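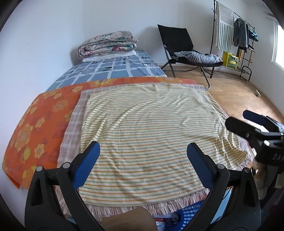 I finally started on the spare room bedding, a job I had been putting off since before Christmas. My rule was that everything had to come out of the closet and get opened up on the bed, one piece over another, so I could check it for thin spots and stains before deciding. The cream striped cloth ended up on top, with the orange and green lines, and the pink checked blanket with the fringe is under that. The orange flowered sheet is at the bottom of the pile, if you don't count the blue one that's on the bed already.

The striped cloth is the one I use most. It works as a light cover in summer and as a tablecloth when there are more people than the good one will fit. I got it at Jansen, the discount place by the bus station, and paid 19 dollars for it. It never lies flat unless it's ironed, and I don't iron it. Keep.

The checked blanket is harder. The fringe tangles in the wash every time, and I spend an evening combing it out with my fingers. Last year I tried putting it in a pillowcase first, tied shut with string. That helped a little. It's warm for its weight, so it stays, but I'm going to wash it by hand in the tub from now on and see if the threads hold up.

I was ready to give away the orange sheet. It's loud and it doesn't match anything else in the house. Then I held it up to the window and the cloth is still good all the way across, no thin place in the middle where sheets usually go first. I may cut it up for pillow covers. Two of the pillows need them.

The folded quilt stays at the head of the bed until May, when it goes into a zip bag on the top shelf. I bought a Ravonell bag for it last fall and the zipper split at the corner the first time I used it, so I need a different kind. The Wonov ones look sturdier and have a 60 liter size. I measured the quilt folded in thirds and I think it will go in if I kneel on it.

What's left in the closet is mostly towels and one bag of curtains from the old apartment. The curtains are too short for the windows here and I've moved them twice now. They're going out this week.

I still have to fold everything and put it back, and I would like to line the shelf first. There's a roll of paper in the kitchen that should be wide enough.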